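**Dining room setup and linen helper, part time, Lukum House**

Lukum House is a private dining house with one kitchen and several rooms that are booked by families, offices and clubs. We are looking for two people to set tables, fold linen and put the rooms back in order after guests leave. The job is open now and we would like both people to start as soon as they can.

Most of our bookings are lunches and early dinners. A large booking is 85 guests across all rooms, and a quiet day is a single table. Food is served by a separate team. You would not be waiting tables or taking orders.

## What the work is

- Setting tables from the room sheet, which lists the number of seats, the menu and the napkin fold
- Folding cloth napkins. We use three folds: the triangle, the pocket and the flat band
- Wiping down glass tabletops and polishing out marks
- Laying out bowls, soup spoons, chopsticks, forks and glasses, depending on the menu
- Straightening chairs, brushing seat cushions and checking under tables
- Sorting used linen into the right bags and counting it against the laundry slip
- Putting clean linen away, oldest stock in front

On a normal shift you will fold about 200 napkins. Some of this is done sitting down in the linen room, and some at the tables just before a booking. If you have never folded napkins for work, that is fine. The triangle is the first one you learn and most people have it by the end of their first shift. Corners have to meet and the hem should be even along the edge. A napkin with a stain, a loose thread or a burn goes in the repair basket and not on the table. 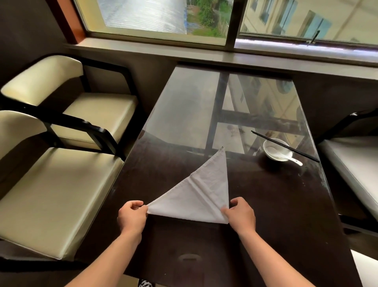 *Triangle fold at one of the glass-topped tables.*

The glass-topped tables need more care than the others. Fingerprints and water marks show up badly on them near the windows. Clean the glass before anything is laid down, then check it again from a seated position. Do not slide bowls across it. Heavy serving dishes go on a mat.

The rooms are on two floors and there is no elevator. Linen comes up in bags that weigh up to 13 pounds, and you will carry them one flight. You will be on your feet for most of the shift, with one paid break and a meal from the kitchen.

## Hours and pay

Shifts are five hours, either 9:30 a.m. to 2:30 p.m. or 2 p.m. to 7 p.m. Each person gets four shifts a week. At least one of them will be on a weekend. The schedule is posted two weeks ahead and you can swap shifts with the rest of the setup team as long as you write it on the sheet in the linen room.

Pay is $112 per shift, paid every other Friday. Training shifts are paid the same. After the first three months you get paid time off. We close for one week in April, and that week is paid for everyone who has been here three months or more.

We supply aprons and gloves. You need your own closed shoes with a flat, non-slip sole, and plain dark pants.

## Who should apply

You should be 18 or older and allowed to work in the United States. You need to be able to read the room sheet in English. Other languages are welcome, and several are spoken in the house.

Past work in a hotel, restaurant, laundry or care home is useful. We have also hired people straight from school and people coming back to work after a long gap. We do ask that you are on time. Rooms are opened to guests at the booked hour and the setup team is small, so a late start is hard to make up.

Please tell us if you have a skin allergy to starch or detergent. We can usually move those tasks to someone else.

## How to apply

Send a short letter or email to Omolara Ibrahim, House Manager. Include your phone number, the days you can work, and the name of one person we can call about you. A résumé is fine but not required. You can also leave an application at the front desk any day except Monday.

Applications are due August 31, 2023. We will call everyone who applies, including those we can't hire this time.

If we invite you in, you will meet Omolara and Halina Wróbel, who runs the linen room and will train you. The visit takes less than an hour. You will see the rooms, fold a few napkins and set one place from a room sheet. Bring any questions about hours or pay with you.

Use the side entrance next to the parking lot. The bell is on the left, and Halina or someone from the kitchen will let you in.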